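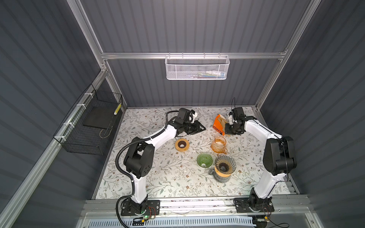 2018年10月4日
投稿者:イラクリス・カラマンリディス

朝いちばんにカレリネ号(Kalerine)の精算書が届いた。ついに! 待っていた甲斐があった。封筒を開けるときに手が少し震えたのは、われながらどうかと思う。世の中には新しい車のカタログで興奮する人もいるのだから、共同海損精算書で興奮する人間がいてもいいはずだ。

本文だけで17ページ、そのうしろに表がずらっと付いている。昼ごはんの前に一度通読し、食べ終わってからまた最初に戻って、今度は鉛筆を持って読んだ。二度目のほうが断然おもしろい。表の数字がどこから来たのか、文章と行ったり来たりしながら追いかけていると、あの火災の夜に船長が何を決めたのかが順番に見えてくる。

自分のために整理しておく。カレリネ号は航海の途中、船倉の一つで火が出て、船長の判断で海水を注ぎ込んで消した。積荷のうち、火で焼けたものと、水で駄目になったものがある。ここで扱いが分かれる。焼けた貨物はその荷主の(つまりその貨物保険の)単独の損害で終わり。ところが消火の水をかぶった貨物は、船と全部の積荷を助けるためにわざと犠牲にされたものなので、助かったみんなが価額に応じて分け合う。同じ船倉で、隣どうしに積んであった木箱でも、片方は火、片方は水で、お金の流れがまるで違ってくるのだ。何度考えてもすごい仕組みだと思う。保険というものが生まれるよりずっと前、古代の地中海の船乗りたちがもう似た考え方を持っていたというのだから、ギリシャの血が入っている身としてはちょっと胸を張りたくなる(わたしの手柄は一つもないけれど)。

やっかいなのは煙だ。ヨーク・アントワープ規則では、煙や熱による損害は、原因がどうであれ共同海損に入れないことになっている。昔はここでずいぶんもめたらしい。煙で臭いのついた布地に、あとから水もかかっていたら? 精算人は検査報告書を読み込んで、これは煙、これは水、と分けていく。今回の精算書でもそこに一番ページを使っていて、注の書き方がまた丁寧で、読んでいて気持ちがいい。こういう文章を書ける人になりたい。 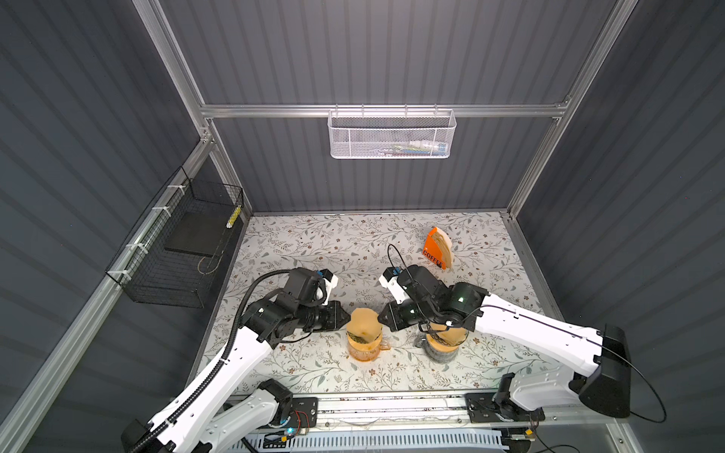

午後は荷主さんからの電話が続いた。はじめて共同海損に当たった方はたいてい同じところで驚く。「うちの荷物は無傷で着いたのに、どうしてお金を払うんですか」。そりゃそうだ、わたしだって最初はそう思った。無傷で着いたからこそ分担するんです、と説明すると、電話の向こうがしばらく静かになる。それから「なるほど……」と言ってもらえると、こちらはもううれしくて、つい話しすぎる。今日の方には古代の船の話までしてしまった。迷惑だったかもしれない。でも最後に質問を2つもしてくださったので、よしとする。

一つは、貨物保険に入っていれば自分の財布からは出ないのか、という質問。ふつうの貨物保険なら共同海損の分担金も支払いの対象なので、保険会社が保証状を出してくれて、荷主さんは共同海損盟約書に署名して荷物を引き取れる。ただし保険金額が分担のもとになる価額より低いときは、差の分が自己負担になることがある。証券を手元に出してもらって一緒に確かめた。ちゃんと足りていた。よかった!

もう一つは、保険をかけていなかった人はどうなるのか。これが切ない。保険会社の保証状がないから、荷物を受け取る前に現金で供託金を入れるよう求められる。精算が終わるまで戻ってこないお金だ。ヴァーナム号(Varnum)の件のとき、小さな輸入業の方がこれで本当に苦労されていて、あれを見てからは、誰に会っても「貨物保険だけは」と言うようになった。短い航路だから大丈夫、と省いてしまう気持ちもわかるんだけれど。

ヴァーナム号といえば、あちらは引き揚げと救助の費用が中心で、精算が終わるまでに5年かかった。書類の箱はまだ棚の下にある。捨てていい時期のはずだが、余白に自分で書いた「なぜ?」がいっぱい残っていて、手放せない。当時のわたしは分担価額のところでいちいちつまずいている。犠牲になった貨物の持ち主も、てん補してもらった額を足して分担の側に入る、というのがどうしても呑み込めなかったのだ。そうしないと、捨てられた人だけが何も失わず、無事だった人より得をしてしまう。いま読むと、ここで手を打って喜んだ跡(太い二重線)があって笑ってしまった。

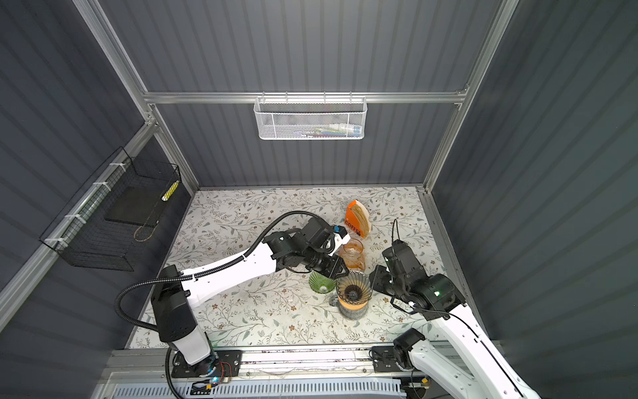

奥の梁に掛かった、白い金網のかご。

夕方、トラスチュラー(Trasturer)の画面に今回の数字を打ち込んだ。うちで使っている分担計算のソフトで、見た目は古いし、通貨の切り替えで毎回メニューを三段も潜らされるけれど、計算の途中が全部見えるところが大好きだ。まず船の価額、それから貨物を荷主ごとに、燃料と、未収の運賃。全部入れて実行したら、端数のところで精算書と合わない。一瞬ひやっとした。見直したら、わたしが検査料を一か所、別の欄に入れていただけだった。直してもう一度。合った! 誰もいない部屋で「合った」と声に出してしまった。あの瞬間のためにこの仕事をしているような気さえする。

帰りにエコノム(Economou)に寄って、豆のスープとパン。カウンターで改正商法の条文を広げて読んだ。今年の春に国会を通った分で、運送と海商のところがようやく今の言葉になる。共同海損の条文もずいぶん整って、片仮名の文語体とにらめっこしていた身にはありがたい。とはいえ実務では船荷証券や傭船契約にヨーク・アントワープ規則によると書いてあることがほとんどだから、明日から仕事ががらりと変わるわけでもない。それでも読んでいて楽しい。2016年の規則との違いを表にして、11月の勉強会で配ろうと思いつき、紙ナプキンに見出しを書きはじめたら、スープが冷めた。

勉強会の題はまだ迷っている。「煙と水」だけだと何の会かわからないし、「共同海損における消火損害の取扱い」では誰も来てくれなさそう。持ち時間は2時間あるので、前半で船の話をして、後半は全員で小さな精算をやってみたい。架空の船に、毛布と機械と瓶詰めのオリーブを積んで、火事にして(ごめんなさい)、どの荷物がいくら払うか電卓で出してもらう。オリーブは水をかぶっても中身は平気そうだけれど、ラベルが剥がれたら売り物としてはどうだろう。減価をどう見るかで議論になるはずで、いまからわくわくする。瓶詰めの減価を扱った古い精算書が、たしかヴァーナム号の箱の隣にあった。

明日は朝のうちに、カレリネ号の注の写しを取る。煙の段落は線を引きすぎたので、きれいな一部を別に残しておくこと。電話をくださった荷主さんに盟約書の控えを送る。切手を買う。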